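Mar 23, 2026
Posted to the Lidcombe Allotments list by the plot 59 half-sharer
Print this message | E-mail this message

On the subject of the waiting list, a member wrote:

> I have been on the list for plot 60 or anything near it since
> July, and I would like to know why the half plots by the Cartwright
> Lane gate are being let to people who joined after me. I would also
> like to know who decided that a shed counts as "cultivation". There
> is a shed on the Dirkham side with a very nice pair of curtains and
> not one vegetable within reach of it.

I can answer the first bit and will have a go at the second.

The half plots went to people who had ticked the box for half plots. It is on the back of the form, under the part about hosepipes, where I grant you it could be easier to find. If you only ticked "full plot" you stay in the full plot queue until doomsday or until you ring up and say you've changed your mind. Plenty of people have changed their mind after one look at a full plot in May, when the bindweed is up to the knee and the previous tenant's carpet is still under it.

The list itself lives on paper. I know. We had it on a computer once, and then the computer went to live in Iko with the person who owned it.

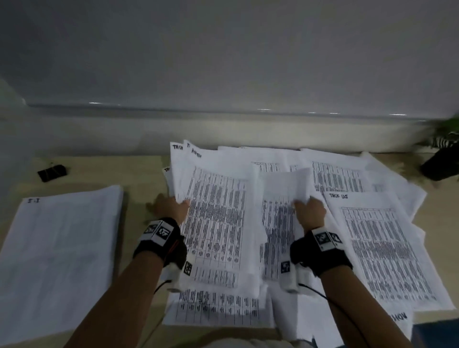

Paperwork, all over the desk.

So if you want your place checked, send your name and the year you joined to the list address, and be patient. Please don't send it to me as well, and then again with "did you get this?" in the subject line. I did get it. I was digging.

As for sheds. The rule says 3 quarters of the plot must be "cultivated or in preparation for cultivation", and the second half of that sentence has kept some of our oldest members going for years. I have been preparing the far end of mine since I took it on. A shed comes out of the remaining quarter, provided it's under the height limit and you don't sleep in it. Curtains aren't mentioned. I looked.

The curtained shed does have rhubarb behind it, by the way, which you can't see from the path. I was given some. It was stringy. 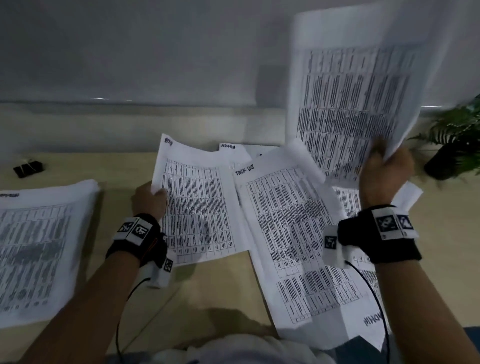

Printed tables, with more handwriting on several of them.

While I'm here, water. The tanks go back on after Easter if the frost behaves. Last year the one by the Dirkham fence was emptied in an afternoon by somebody with a pump, and the rest of that row carried cans up the slope for a week, making remarks. Cans only, please. If you own a pump, take it home and be proud of it there.

Rents are the same as last year, plus 15 pence for the key. Yes, everyone has noticed that 15 pence will not buy a key. It was a compromise, and the meeting went on until they turned the heating off.
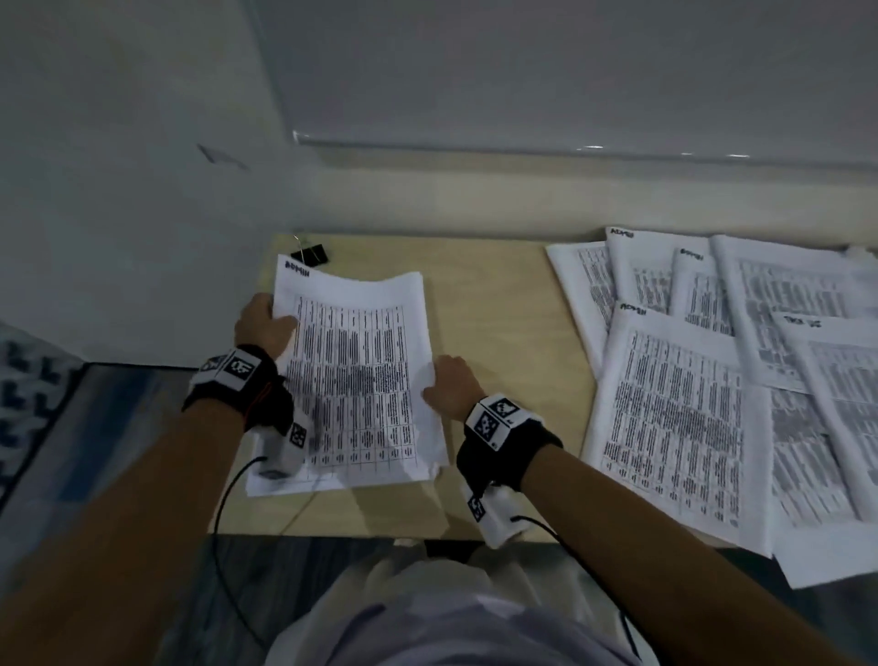 Back to plot 60, which I walk past every time I go to mine. It isn't vacant. It looks vacant. It has looked vacant for as long as I've been on 59, and then one morning there will be a perfect row of broad beans in it and no sign of whoever put them in. Two warning letters have gone out over the years and both times the beans came up the same week. You may be in for a long wait. If I were you I'd tick the other box.

Also, whoever has the long-handled loppers, the rota says they should be in the hut.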